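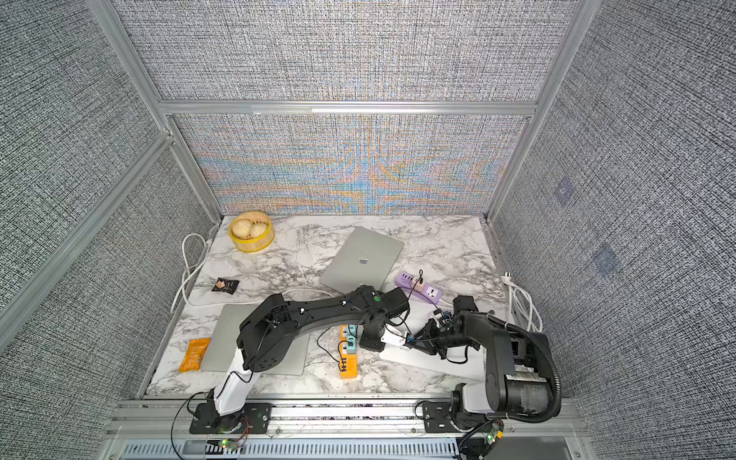 Policy does fine on one gripper, falls apart when both hands share the job. Is my success rate even meaningful?

Posted by Zelel

Hello all, and sorry in advance for the length of this. I'm in the second year of a project on two-armed handling of chargers, plugs and cables, and I've got myself in a knot over how to report a result.

We teach by demonstration and then train a policy that sees one overhead view plus a small camera at each wrist. I have 506 demonstrations in all. The table is cluttered on purpose (laptops, snack packets, a steamer basket with buns, power strips, cables everywhere) and we shuffle things between runs. When only one arm has to do anything, the policy manages 14 out of 15 trials, and I was very pleased with myself! When one gripper has to hold a charger while the other works close by, it drops to six out of 15.

My supervisor would like one number for the paper. I could average the two, but that feels wrong to me. Would you report them separately? And is there a known reason why the two-handed part goes so badly when the overhead view looks perfectly clear to a human being?
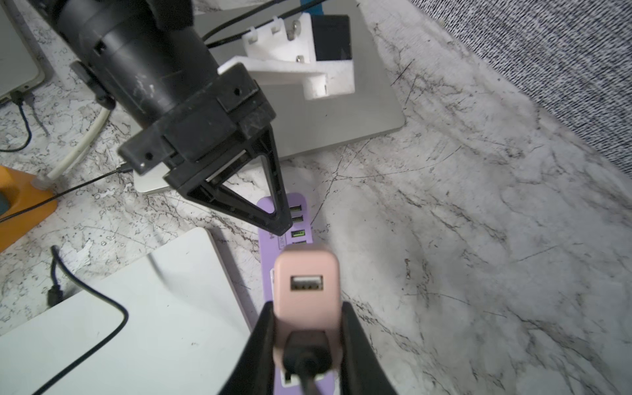

Left arm over the lavender strip, pink charger held in the nearer gripper.

Katalin Bozsik

Please don't average them, you'd be hiding the interesting bit! Give each its own row in the table, with the raw counts beside the percentages, and let your supervisor put the pooled figure in a footnote if it must go somewhere. Fifteen trials is very few, mind you. One lucky afternoon can move a rate like that a long way, so I'd put an interval on both and run more if the arms are free in November.

As for the why, have a good look at your own wrist view. The held charger and the two fingers take up the foreground, and the other arm comes down right over the strip. In the overhead view one forearm stretches across the middle of the table, so I wouldn't call that view clear either. The policy may be leaning on whichever camera was handiest during training, and that might be a poor one at the very moment both hands come together.

What helped us (a rather similar set-up, bags and zips in our case) was an ablation done at test time. Keep the trained policy exactly as it is, blank one camera, run the trials again, then do the next camera. It's dull work and you'll want a flask of tea, but you learn which view is carrying the weight. If blanking a wrist camera changes nothing, your policy isn't using it. We then recorded 300 extra demonstrations of only the shared part, starting with the object already in the grip, and that did far more for us than fiddling with the network had. Do write back and tell us how you get on, I'd love to know.

Shaikh

Agree with Katalin on separate rows. Also check the timestamps on the two wrist streams, ours were out of step for weeks.

Sidine

Just get more data. Worked for me on Kullura, although that was one arm and blocks.

Filed under: robot learning, two-arm handling, reporting results

Related threads
How many trials before a reviewer stops complaining?
Wrist camera or overhead camera for small plugs
Shuffling the clutter between runs: by hand or from a list?
Demonstrations that start halfway through a task
Keeping cables out of the gripper's way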